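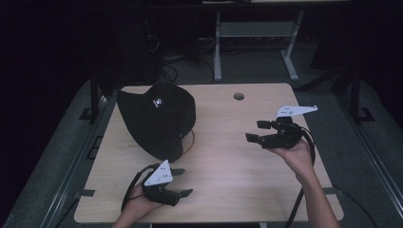
Black bucket hat on a wood-grain tabletop, crown up.

Reshaping and Storing a Cotton Bucket Hat

Applies to unlined and single-lined bucket hats in twill or canvas with a stitched brim. It does not apply to felt, straw, or anything with a wire or foam insert in the brim. Check the care label first. If it says dry clean only, stop at step 2.

What you need

A flat table, a lint roller, a spray bottle of plain water, a clean hand towel, and a hook or wire stand for drying. The Ollby stand and the Clavora double-loop hanger both work. 

Step 1. Clean the surface

Wipe the table and let it dry. Roll the hat from the top of the crown outward to the brim edge, one strip at a time. Black twill shows every fiber, and lint that gets damp is harder to remove later.

Step 2. Find the set creases

Pinch the crown between two fingers and draw the fabric together, then release. A soft fold opens by itself. A set crease stays as a visible line after 8 seconds. Check the crown panels first and the brim last.
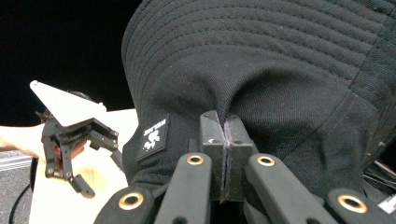
Crown fabric pinched into a fold. The rows of brim stitching are at the top.

Keep the pinch off any woven label or embroidery. The stitching around a patch is tighter than the cloth it sits on and will pucker if pulled. On brims with parallel stitch rows, press along the rows and never across them.

Step 3. Dampen

Mist the inside of the crown from a forearm's distance. The cloth should feel cool but leave no water on your hand. Wait 11 minutes. Do not mist the sweatband if it is leather or has a printed size mark.

Step 4. Lift and drop

Lay the hat on the table and take hold of the fabric at the center. Lift until the folds hang evenly on all sides, then lower it and let go. Turn the hat a quarter turn and repeat. This loosens creases that run in more than one direction — pulling on the brim will not do it.
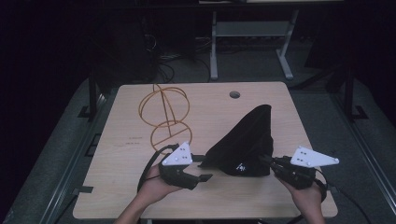
Black fabric gathered into a peak, with the orange-brown wire piece to its left.

Step 5. Shape and dry

Roll the hand towel into a loose ball and fill the crown. Smooth each seam from the top down with a flat palm. Set the brim to the angle you want and leave it alone. When the cloth no longer feels cool, take the towel out and move the hat to the stand to finish. Keep it out of direct sun, which turns black cotton brown at the folds.

Step 6. Clear down

Put the hat and stand away and wipe the table again.

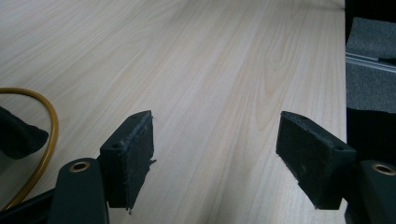 For storage longer than a season, use a rigid box with at least a finger's width of clearance around the brim. The Costigan 277 fits most adult sizes. Stack no more than two hats per box, crowns up, with tissue between them. Shelf humidity should stay under 50 percent. Mothballs are not needed for cotton.

If a crease returns after drying, repeat steps 3 to 5 once. A crease that survives the second pass is usually in the interfacing and needs steam, covered on the Deltbridge steaming page.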